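Kureo wood names list, README

What this is

A table of trade names for wood as sellers use them, matched against the species the seller says is behind the name. It has 700 rows, one per name and seller. I started it after buying "Nurnmont maple" from two shops and getting two boards that had very little in common.

What it is not

Proof of anything. The species column is what the seller told us, and sellers repeat what their suppliers told them. Nobody sent samples to a lab. If a row says "birch," read it as "someone says birch."

Columns

name - as printed in the listing, spelling mistakes kept
seller - a short code, see sellers.txt
claimed_species - blank if the seller would not say
source - web, catalog or phone
doubt - 0 to 9, my own score, higher is worse

Known problems

The doubt score is one person's opinion. Nizar Haddad rescored 49 rows in July and we disagreed on plenty of them, mostly pale woods. I kept my numbers and put his in a second file.

The Noltovum catalog claims 2000 names. Most look like the same few woods with a new adjective, so I left it out.

Please don't use this list to name wood from a photo. Pale boards with wavy grain get sold under half the names in the table.
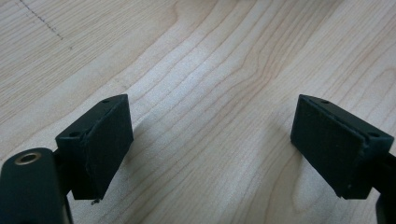

Pale tabletop with curved cathedral grain. Maple or birch by looks, species not confirmed.

Corrections

Send the listing text along with the fix. Rows from Nseir are still waiting on a reply about "white cherry."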